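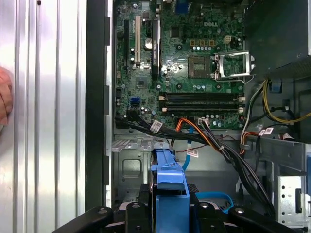 Section 4. Drive Caddy Exercise

The drive caddy exercise is the first task each team in the Filldale Robotics Club does with the gripper inside a real computer case. It comes after block stacking and before the cable exercise. The arm has to reach into an open tower, close on the caddy, lift it clear and set it on the bench without pulling on any of the wiring. The practice tower is a Dell desktop. Its caddy is bright blue plastic with a raised handle tab, and the tab is the part to aim for. The cables run close behind it, so most of the time on this exercise goes into the approach and very little into the grip itself.

Before you start

You need the arm, the practice tower, the team laptop and your run log. Two people work at the bench during a run. One drives, and the other keeps a hand near the stop button. If a third team member is present, that person writes the log.

Setting up the tower

1. Unplug the tower and check that no power cord is left in the back.
2. Remove the side panel and lay the tower on its side with the open side facing the arm.
3. Slide the tower until the near edge of the case is 470 mm from the center of the arm base. Measure at both corners.
4. Check that the tower does not rock. Put the rubber mat under it if it does.
5. Tuck any loose cable back behind the caddy handle.

Caution: Do not touch the contacts in the open processor socket, and do not let the gripper pass over it at less than the safe height. Bent contacts can't be repaired in the club room, and we use the same board for the inspection exercise in November.

Setting up the gripper

6. Turn on the arm and wait for the ready tone.
7. Open the Plullo control program and load the profile named CADDY.
8. Set the grip force to 4. Higher settings mark the plastic.
9. Set the closing time to 1,000 milliseconds.
10. Open the fingers all the way and look at the bolts. Tighten any that have worked loose.

Note: The CADDY profile resets when the laptop goes to sleep. If you take a break, repeat steps 7 through 9.

Running the approach

11. Move the arm to the start position using the slow speed only.
12. Lower the gripper until the handle tab is between the fingers. Use the wrist camera view to center it.
13. Stop. The second person checks the clearance from the side and says "clear."
14. Close the fingers. Wait for the full closing time before you move.
15. Lift straight up, pause, and move to the bench.

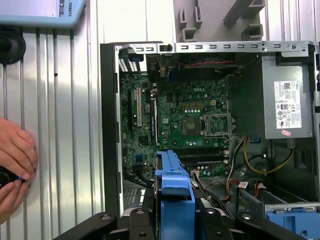
Danica Petek asks that teams repeat step 12 from both the left and the right before they try a lift. Her team kept centering well from one side and missing from the other, and the cause was a wrist angle that had been saved 2 degrees off. Checking both ways took them a few minutes and saved redoing the whole log.

If the fingers close beside the tab, open them, raise the arm to the start position and begin again at step 11. Do not nudge the caddy sideways with a closed gripper.

Caution: If a cable moves with the caddy, press stop. Free the cable by hand with the arm stopped, then back the arm out at slow speed.

Finishing

16. Put the caddy back by hand.
17. Return the arm to its rest position and turn it off.
18. Write the grip force, closing time and number of attempts in the log. Failed attempts count and should be written down too.
19. Have Mirsad Mujić or Trinity Nakamura sign the page before your team moves on to Section 5.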